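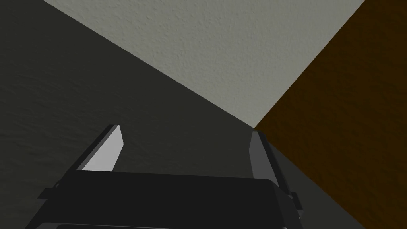 According to one reader's letter, the only question worth answering on a page like this is whether a machine can clear a kitchen table on a Sunday evening without someone standing beside it. The letter is a fair summary of most of the mail we receive, and the answers below have been revised with it in mind.

Resources > Automation at Home and at Work > Frequently Asked Questions

Can a machine do household chores yet?

Some of them, under limits. Floor cleaning and lawn mowing have been sold as consumer products for years. Work that requires picking up mixed objects, such as clearing a table or putting away groceries, is still mostly done in trials. Flodeo does not currently recommend any general-purpose household machine for use without supervision.

Which shop-floor chores are ready?

Moving closed boxes between fixed points, stacking goods of one size and feeding identical parts into a press are all in regular use. Sorting returned goods, untangling cords and packing soft items remain difficult. Employers should ask suppliers for results on their own stock, collected over full shifts.

How does Flodeo test a machine?

Each machine is assessed first in simulation and then in the test apartment at Koyama. The current program covers 12 chores. A chore is rated "ready" only when the machine completes it repeatedly with no help from staff. A run in which a person steps in, even briefly, is recorded as assisted.

What were the results of the most recent round?

The round consisted of 1355 simulated attempts and 51 attempts in the test apartment. One chore, carrying a closed bin from one room to another, was rated ready. The other 11 were rated "assisted" or "not ready." Folding laundry and loading a dishwasher with mixed dishes were both in the last group.

Why use simulation at all?

A simulated attempt costs very little and breaks nothing. It allows staff to change the size of a room, the lighting or the surface of a wall and repeat the same task under the new conditions. Simulation is less dependable for cloth, liquids and anything that bends. For this reason no chore is rated on simulated attempts alone.

Does a two-fingered gripper limit what can be done?

Yes, although less than many people expect. Two fingers are enough for cups, boxes, handles and most tools. They are poorly suited to buttons, wet soap and thin sheets lying flat on a counter. Hands with more fingers are available, but they cost more and need more frequent repair. The Astex study group is comparing both kinds on the same set of chores, and its findings will be added to this page when they are complete.

How long does a chore take?

Longer than it would take an adult. Speed is recorded but does not affect the rating, as many households would accept a slow machine that finishes its work. Businesses generally take a different view and should request timing figures separately.

Is it safe to have one of these machines around children or pets?

Machines included in the program are operated only with trained staff present. Flodeo has not tested any of them around children or animals and makes no statement on the matter. Owners of consumer products should follow the manufacturer's instructions.

Will these machines replace cleaning or warehouse staff?

The program measures chores and does not measure jobs. A cleaner or stock clerk performs many tasks in a shift, and a rating of "ready" for one of them says little about the position as a whole. Questions about staffing should be directed to the employer or to the relevant labor office.

What is Skitorier?

Skitorier is the public record of the test program. It lists every chore, the wording of the task as given to the machine, and the rating received. Failed attempts are listed together with successful ones. Entries are updated in August, after the yearly review.

May a company submit its own machine?

Yes. Applications are accepted throughout the year. The company must deliver the machine to Koyama at its own expense, provide an operating manual in English and agree in advance that all results will be published. Machines may not be modified once testing has begun.

May I suggest a chore?

Suggestions are welcome by mail or through the form at the Koyama front desk. Please describe the task, the objects involved and what a finished result should look like. Suggestions that involve open flames, medicines or the lifting of persons cannot be considered.

51 shares | 11 comments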